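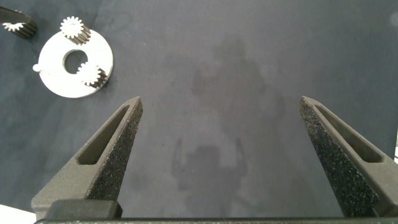 **Operators wanted for gripper trials, Morkoline, Binedberg**

Morkoline is looking for people to drive a robot arm by remote control while we compare two sets of gripper fingers. The task is small assembly work: picking up toothed gears and placing them on a ring. Each session uses one finger set and one controller, and you will swap to the other set on your second visit.

**What you will do**

- Attend 2 sessions in June, on separate days
- Repeat the same pick and place task until the session ends
- Fill in a short form on grip, slipping and how tired your hands are
- Tell us when something feels wrong — we stop the arm and log it

We need 400 completed placements for each finger set, shared across everyone taking part. You don't have to reach a personal target and we don't publish individual scores.

**Who can apply**

Anyone aged 18 or over with steady use of both hands. Glasses are fine. Experience with the Fotent controller is useful but we will show you how it works. Staff at Cabello, who supply one of the finger sets, can't take part.

**Payment**

£67 per session, paid by bank transfer after each visit. Travel within Binedberg is not covered.

**How to apply**

Write to Ivana Valdebenito at the Morkoline test lab by May 31, 2026. Say which hand you write with, whether you have driven a robot arm before, and which dates in June you can't do.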